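Chapter 4
Exposure and the Metering of Light

Malsha Saha

After working through this chapter you should be able to:
define exposure in terms of illuminance and time
convert between aperture, shutter speed and ISO settings in whole stops
predict the error a reflected-light meter makes on a pale or dark subject
choose a metering pattern and record the compensation applied

4.1 Introduction

Chapter 3 treated the lens as a device for forming an image. It said nothing of how bright that image should be, or how long the sensor should be allowed to collect it. These two quantities, illuminance at the sensor and duration, together make up the exposure. Exposure is written H = Et, where E is the illuminance in lux and t is the time in seconds. The unit is the lux second.

A change of one stop doubles or halves the exposure. Opening the aperture from f/8 to f/5.6 admits one stop more light. Lengthening the shutter time from 1/250 s to 1/125 s does the same. The ISO setting does not alter H. It alters the output value the camera assigns to a given H, and for that reason it is dealt with separately in Section 4.5.

4.2 What a meter measures

A meter built into a camera reads light reflected from the subject. It cannot tell a pale surface in weak light from a dark surface in strong light if both send the same luminance toward the lens. The meter is therefore calibrated to a mid-tone, and its recommended settings will render whatever it is pointed at as that mid-tone.

White clothing and white furniture are common sources of error indoors. Where they fill much of the metered area, the uncorrected picture will be too dark, and whites will record as grey.
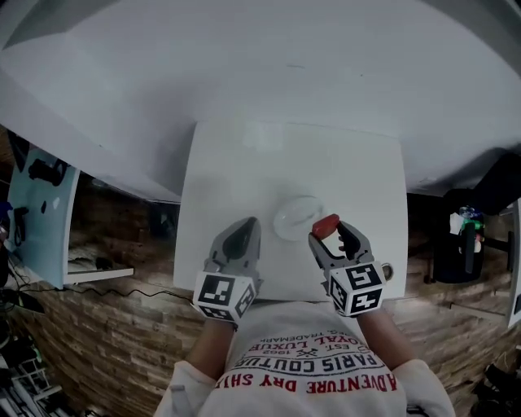

Figure 4.1 White sweatshirt and white table, viewed from above.

The usual correction for a predominantly white subject is an increase of one to two stops. A predominantly black subject calls for a decrease. Mixed subjects need no fixed correction, and the operator must judge what share of the metered area each tone occupies.

An incident-light meter avoids the difficulty. It is held at the subject position and reads the light falling there, so the colour and tone of the subject do not enter the measurement.

4.3 The Loltdale exercise

The data used in this chapter come from the Loltdale set, recorded in July with the Nimel hand-held meter. The set contains 2,477 paired readings, one reflected and one incident for each position. Of these, 1,690 were taken indoors. The remainder were taken outdoors at Hirkside under open sky.

Problems 4.1 to 4.6 use a subset of 40 indoor pairs, tabulated at the end of the chapter. Readings are given as exposure values at ISO 100. Students should convert each pair to a difference in stops before plotting, and should keep the sign of the difference. A positive value means that the reflected reading was the higher of the two.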